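Equipment > Kitchen > Worktops and surfaces > Reviews

Search reviews Enter a product or maker Go

Olton Marble Worktop: Review After One Term of Use

Reviewed for the Fluketcombe Centre for Home Cookery by Sigita Grīnberga

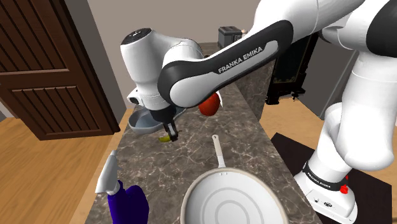
The Olton is a solid marble worktop sold in fixed lengths for domestic kitchens and small teaching rooms. The Centre bought one length at £575, with a further £38 for delivery to a ground-floor address. Our members most often ask whether marble can be lived with day to day, and this review is written with them in mind. Much of the work done on a counter is light: a shallow bowl set down, a piece of fruit held over the stone, a cloth passed over it afterwards. The Olton was bought for work of that sort and for pastry, and it should be judged on both.

Fitting

The worktop was fitted by Farzad Bagheri and one assistant in six hours, including the removal of the old surface. The maker's instructions are clear on the support needed at each end but say very little on the joint with the wall. Mr Bagheri used his own sealant. Buyers who intend to fit the stone themselves should note that it cannot be lifted safely by one person, and that the packing gives no warning of this.

In use

For pastry the surface is excellent. Dough released cleanly with a light dusting of flour, and butter held its shape well during morning classes. Afternoon classes in the same room, with the ovens on, found less of a difference.

Acid remains the chief difficulty. A cut lemon left on the stone during a lunch break made a dull ring which has not polished out. Red wine and beetroot were wiped up promptly and left no mark. The Centre now asks that citrus be cut on a board at all times, and the same rule would be sensible at home.

The front edge is lightly rounded and comfortable to lean against. One small chip appeared near the sink in December, after a cast-iron lid was dropped. Olton's customer desk replied to our letter and sent a filling kit without charge. The filler is a shade too yellow - visible from close to, though not from across the room.

Care

The stone is supplied sealed. The maker advises a fresh coat each year, and Piret Lūse, who manages the teaching kitchen, applied the first one during the winter break. The work was simple but the smell lingered until the following morning. Washing-up liquid and warm water are enough for daily cleaning.

Compared with the Stindinar

The Stindinar composite worktop, in the same length, cost us £353. It resists lemon juice and needs no sealing. It is also warmer to the touch and, in the view of our pastry tutor, Aurelia Bratu, a poor surface for laminated dough.

Recommendation

Recommended for keen bakers who accept some marking. Households wanting a single surface for every task are advised to consider the Stindinar first.

Related reviews
Stindinar composite worktop
Osei end-grain chopping board
Stone sealers for home use
Rolling pins: beech and steel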